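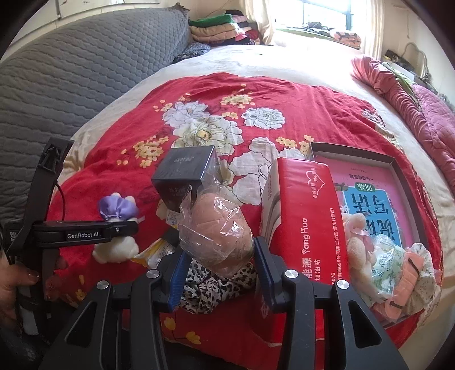
Bun in a clear bag, red bedspread with peonies

Thread: Renaming the Mac Carthaigh library

paweena_p
The council votes in July on whether to take the Mac Carthaigh name off the town library. He paid for the building with money from sugar estates, and the plaque by the door says only that he was "a friend to learning." I think the name should go. My kids walk past that plaque twice a week and it tells them nothing about who did the work.

osian.pritchard
I'd keep the name and change the plaque. Take the name down and in 20 years people won't know there was ever an argument. Put up the estate records, with the names of the workers where we have them.

sbucur50
The records are thin. I went through the box in the reading room last winter. There is one wage book with 166 entries, and most are first names only. A few are just "boy" or "woman."

paweena_p
Then print that. But you can print it in a building called something else.

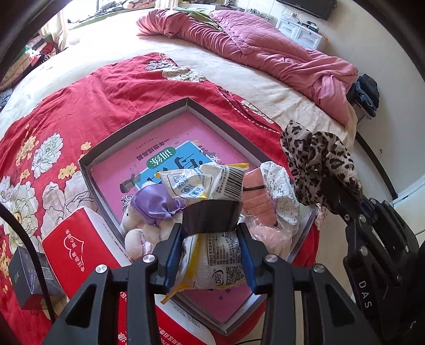

I also don't accept that the name is what keeps the history alive. I grew up here and had never heard of the sugar until I was past 30. The name was up the whole time.

osian.pritchard
Fair point about the name. I still don't trust the council to do the second half. They will change the sign, hold a ceremony and stop there. Look at Drirkura Street. New name, no panel, no money for the school project they promised.

yaqin_x
Does anyone know what the new name would be? I heard Testasa wants to sponsor it. If we swap an estate owner for a company I'm voting against every one of them next time.

sbucur50
Testasa offered to pay for the roof. Naming rights are in the draft, page 7. It says "to be discussed."

yaqin_x
So it's on the table.

paweena_p
I didn't know that and I don't like it. I'd still rather fight those as two separate things. Public comment opens at 6:30 pm and you get three minutes each.

osian.pritchard
I'll be there, speaking against the draft as written. If they add the records and drop the sponsor I could live with a new name.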